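Verncombe Hall — pre-show safety walk-through, with comments

Walked Monday, doors at seven, by Debashish Sikder, house and stage. Marks are OK, FIX (before doors) and WATCH (carry over to the next sheet). Comments are mine. Complaints about the comments go in the same box as complaints about the coffee.

Tonight's bill: one singer with a harmonium, one cellist, one man with a table of pedals who asked to be listed as "textures." Quiet show. Quiet shows are harder on a building than loud ones, as every hum and squeak gets a solo.

STAGE DECK

1. Deck boards flat, no lips at joins — FIX
The join downstage left has risen again. I have now screwed it down on three sheets running and it treats each screw as a suggestion. Taped in white for tonight.

2. Edge marking visible from the mic position — OK
Checked with the house lights down and the blue wash up. The singer performs with her eyes shut, so we do what we can.

3. Steps to stage, handrail tight — OK
Handrail tight. Second step creaks in something close to B flat. Told the cellist, who said she could work with it.

4. Risers locked — WATCH
Legs locked, feet down. One rubber foot is wearing thin and should be swapped before the brass night in January, when people will be stamping on it.
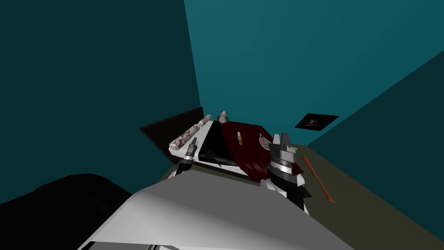
5. Harmonium on a level surface, wheels braked — OK
Two of the brakes work. The other two are decorative. Wedges fitted, and the wedges have been painted orange so that they come back to us this time.

POWER

6. Stage supply on its own circuit — OK
The bar fridge is off the stage circuit at last. Regulars may miss it. There's a live recording from last spring where the compressor comes in right on the second chorus, and one review called it "a brooding low drone."

7. Breakers labeled and reachable — FIX
Labeled, yes. Reachable, if you are willing to move a stack of chairs and a folded banner for a choir festival. Chairs moved. Please stop putting chairs there.

8. Extension leads tested, tags in date — FIX
Pulled 5 leads with old tags and put them in the locked bin. The pedal man brought his own lead, made up of several other leads. He has been lent one of ours. He looked at it the way you look at hospital food.

9. Pedal table: no liquids above or beside the electrics — WATCH
He has agreed to keep his tea on the floor. The floor is also where the power strip was. Power strip is now up on a bracket, tea is on the floor, and everyone has kept their dignity.

SOUND

10. Speaker stacks strapped — OK
Both Marchand cabinets strapped and the straps checked for fraying. I pulled on them until I felt silly.

11. Monitor wedges clear of the walking line — OK
Moved the center one back a foot. The last support act walked straight into it during a song about loss.

12. Level at the mix desk within house limit — OK
At soundcheck the loudest thing in the room was the ice machine. Hearing protection is still out at the bar, because the rule doesn't ask what kind of record you make.

13. Cable crossings covered — FIX
Center aisle cover was missing. Found it propping open the door to the yard, see item 19.

LIGHTING

14. Overhead fixtures on safety bonds — OK
All bonds seen and touched from the ladder. Footing on the ladder by the sound engineer, who did not look at her phone once. Noted here for her annual review.

15. Haze machine — WATCH
The singer's notes ask for "fog, but sad." Ran the Trodham unit on its lowest setting for some 6 minutes with the detectors live and nothing tripped. Do not go above the lowest setting. Sadness will have to come from the songs.

16. No strobe, or warning posted — OK
No strobe. The warning sign from Saturday was still up and has been taken down, to avoid raising hopes. 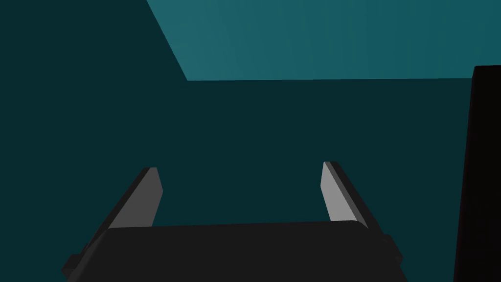

Gripper with both fingers open.

FRONT OF HOUSE AND EXITS

17. Exit signs lit — OK
All lit. The one beside the stage is bright green and will be in every photograph. We get asked to cover it about once a tour. The answer is no, and it will go on being no, however atmospheric the album.

18. Aisles at full width with the seating in — FIX
Row F had crept into the aisle. Pushed back and the front legs chalked.

19. Yard door closes and latches by itself — FIX
It does now that nothing is holding it open. If you want to smoke, the door opens from both sides. Try it, it's a very good door.

20. Merch table clear of the exit route — WATCH
Moved along the wall to the coat hooks. The Clusenum label rep feels it is "less of a journey" for the buyer there. It is also less of a journey for anyone trying to leave in a hurry.

21. First aid kit complete — OK
Restocked. Whoever is taking the blue tape for set lists, please use the set list tape.

22. Staff briefed, radios charged — OK
Briefed at the bar at six. One radio has a dead key, so the cloakroom can hear but not speak.

CARRY OVER TO NEXT SHEET: items 4, 9, 15 and 20, plus the downstage left join, which gets a new board or a priest. The FIX items were all done by 6:40.

Signed, D. Sikder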